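Crichton Shared Workspace: One Table, Many Plugs
Student project report, Susteck design course

1. What we set out to do

The brief asked us to take a piece of furniture in the Crichton workspace and make it work better for the people who use it. Other groups took the lockers and the seating. We got the table, having been last to the sign-up sheet.

Our budget was 200 dollars. We were also allowed to borrow anything from the stockroom that wasn't bolted down, and the stockroom turned out to bolt down a good deal.

The complaint that came up most in our survey was power. Everyone who sits at the table brings something that needs charging, and the only wall outlets are behind the bookcase. The second complaint was clutter, much of it caused by earlier attempts to solve the first complaint. A group from a previous year had left a cable tray, a cable box and a laminated sign about cables. We removed the sign first, on artistic grounds.

2. The table

The top is white and matte, with a thin strip of light tan wood along the edge. It is a good surface to work on and an excellent one for showing crumbs. We considered replacing it with a Kevitz top that has outlets built in, then read the price, which was 2,000 dollars before delivery, and became very fond of the table we had.

We agreed early on that the middle of the table should stay clear. A big open surface is the reason people choose it over the desks by the window. Whatever we added would have to sit near an edge, or be easy to pick up and put away when someone arrived with a poster to cut.
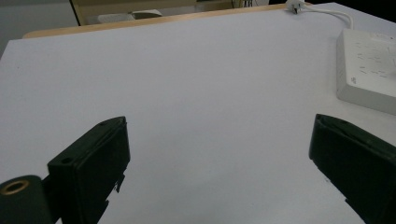

Pistmont wrote back on our draft plan that a clear table stays clear for one afternoon, and that we should design for the bags, mugs and coats that would land on it by the next day. We thought this was harsh. Then we kept a log for 21 days and had to add a section on mugs.

The log showed that people put things down wherever their chair happens to be. Hooks on the wall went unused because reaching them meant standing up. A low shelf at knee height did better, though one user took it for a footrest and defended this view with some energy. We have left the shelf in and are calling it dual purpose.

3. Power on the table

We tried three arrangements. The first was a strip fixed under the tabletop, tidy in every way except that using it meant crawling. The second was a strip on the floor, soon full of dust and, on one memorable morning, oatmeal. The third was a loose strip kept on top of the table, the arrangement we had mocked in our proposal as "giving up."

Giving up won easily. People could see the outlets, reach them and switch them off without changing posture. A white strip on a white table also bothers the eye less than we expected. The one we used for the trial has two outlets, each with its own small switch, and a separate power button at the other end from the outlets. Users liked the individual switches. They liked the power button less, mainly when somebody else pressed it.

Two outlets is not many for a shared table, and we heard about it. Our answer is that a longer strip eats the open surface and encourages people to bring a kettle. Our second answer is that the money had gone on the shelf.

The cord gave us more trouble than anything else. Pulled straight, it made a fence across the work area. Coiled tightly, it sprang open at the worst moments — usually during somebody's presentation. In the end we settled on a loose loop, with the plug laid toward the far edge whenever the strip is not in use.

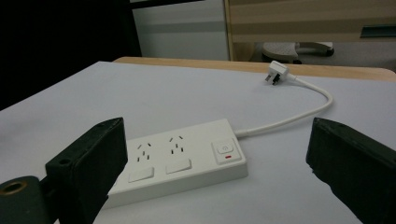

4. Results and what is left

Complaints about power dropped in the second survey. Complaints about mugs did not. One respondent asked for the sign back.

The written part of this report was limited to 3,000 words, a limit we have respected with no difficulty at all. The remaining job is a proper home for the strip, probably a shallow tray on the shelf, if the feet can be persuaded to move. We plan to build it in February and will hand the log over to the next group along with the key to the stockroom.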